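Pegboard hang cell: hooks walk out of position after a few shifts

Hostwood forum > Cells and fixtures > Setup and maintenance

tarn_fixture
Posted October 22, 2026

Looking for input on hook retention. The cell is one arm with a two-finger gripper, a white perforated pegboard behind a black table, and a plastic basket that tools come out of and go back into. Hooks are white plastic, push-in, from Druvitz. Load is light: putty knife, screwdriver, small paint roller, garden trowel.

After 252 hang cycles the roller hook had rotated enough that the approach pose was off by 3 mm. The others were within tolerance. I have been re-teaching the roller pose at every shift start, and I would like to stop doing that.
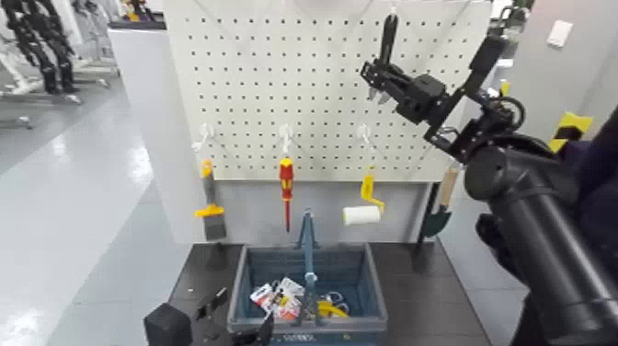

Board is screwed to the lower panel at the corners only. Arm base is bolted down and I checked the bolts in August. Payload and tool center point are entered correctly. Wrist cable has slack through the full hang motion.

kvl_88
Don't re-teach. You are moving the program to follow a loose part. Pull the hook, put thread tape or a dab of hot glue on the peg, seat it, and go back to your original pose. Then log the offset each shift for a week.

mosswick
Disagree on glue. We move hooks between layouts and glued pegs tore out the holes. Use a locking hook with a second peg below the first so it can't rotate.

The roller is also the worst tool you could put on a single-peg hook. The frame is bent, so the weight of the cover sits off to one side and puts a torque on the peg every time it swings. A screwdriver won't do that.

tarn_fixture
Second peg won't work with these, they are a round base with one wire arm. I could change brands, but the approach path was cleared for this shape.

Wrist camera view from the same setup, since someone will ask about clearances.
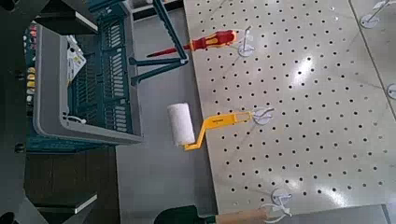
Retreat is 18 mm straight out from the board, then up. Speed on the last part of the approach is 6 percent. Slower made no difference to the rotation. Exposure on the wrist camera is fixed, auto was hunting.

pell_ops
Your glare is going to bite you if you ever localize on the hole grid. Turn the overhead off on that side or put a diffuser on it. Separate problem, but fix it while the cell is down.

On the hooks, check the board before the hooks. Corner screws only means the middle flexes when the gripper pushes. Push on the center by hand with an indicator on the face. We had the same symptom on the Arnia line and a horizontal batten behind the board cured it.

kvl_88
A flexing board would shift all the hooks, and he says only one is out.

pell_ops
It would shift the ones near the middle and most where the push is highest. He hasn't said how hard each tool seats. Measure it.

tarn_fixture
Measured. Just over 1 mm at the center under a normal seating push, close to nothing at the corners. So flex is part of it. Roller seats hardest because I set the contact threshold high to get the frame past the end of the hook.

mosswick
Lower the threshold and come in from slightly above. Let it drop the last bit. Krajčí has an application note on compliant hanging that covers bent handles, look under fixtures.

tarn_fixture
Plan for the next stop: batten behind the board, new roller hook with tape on the peg (no glue for now), lower threshold, original pose restored. Hook angle gets marked on the board with a paint pen so drift is visible at a glance. Will post the offsets after a week of shifts.

kvl_88
Change one thing at a time or you won't know which one did it.

tarn_fixture
Production wants the cell back. They are all going in together.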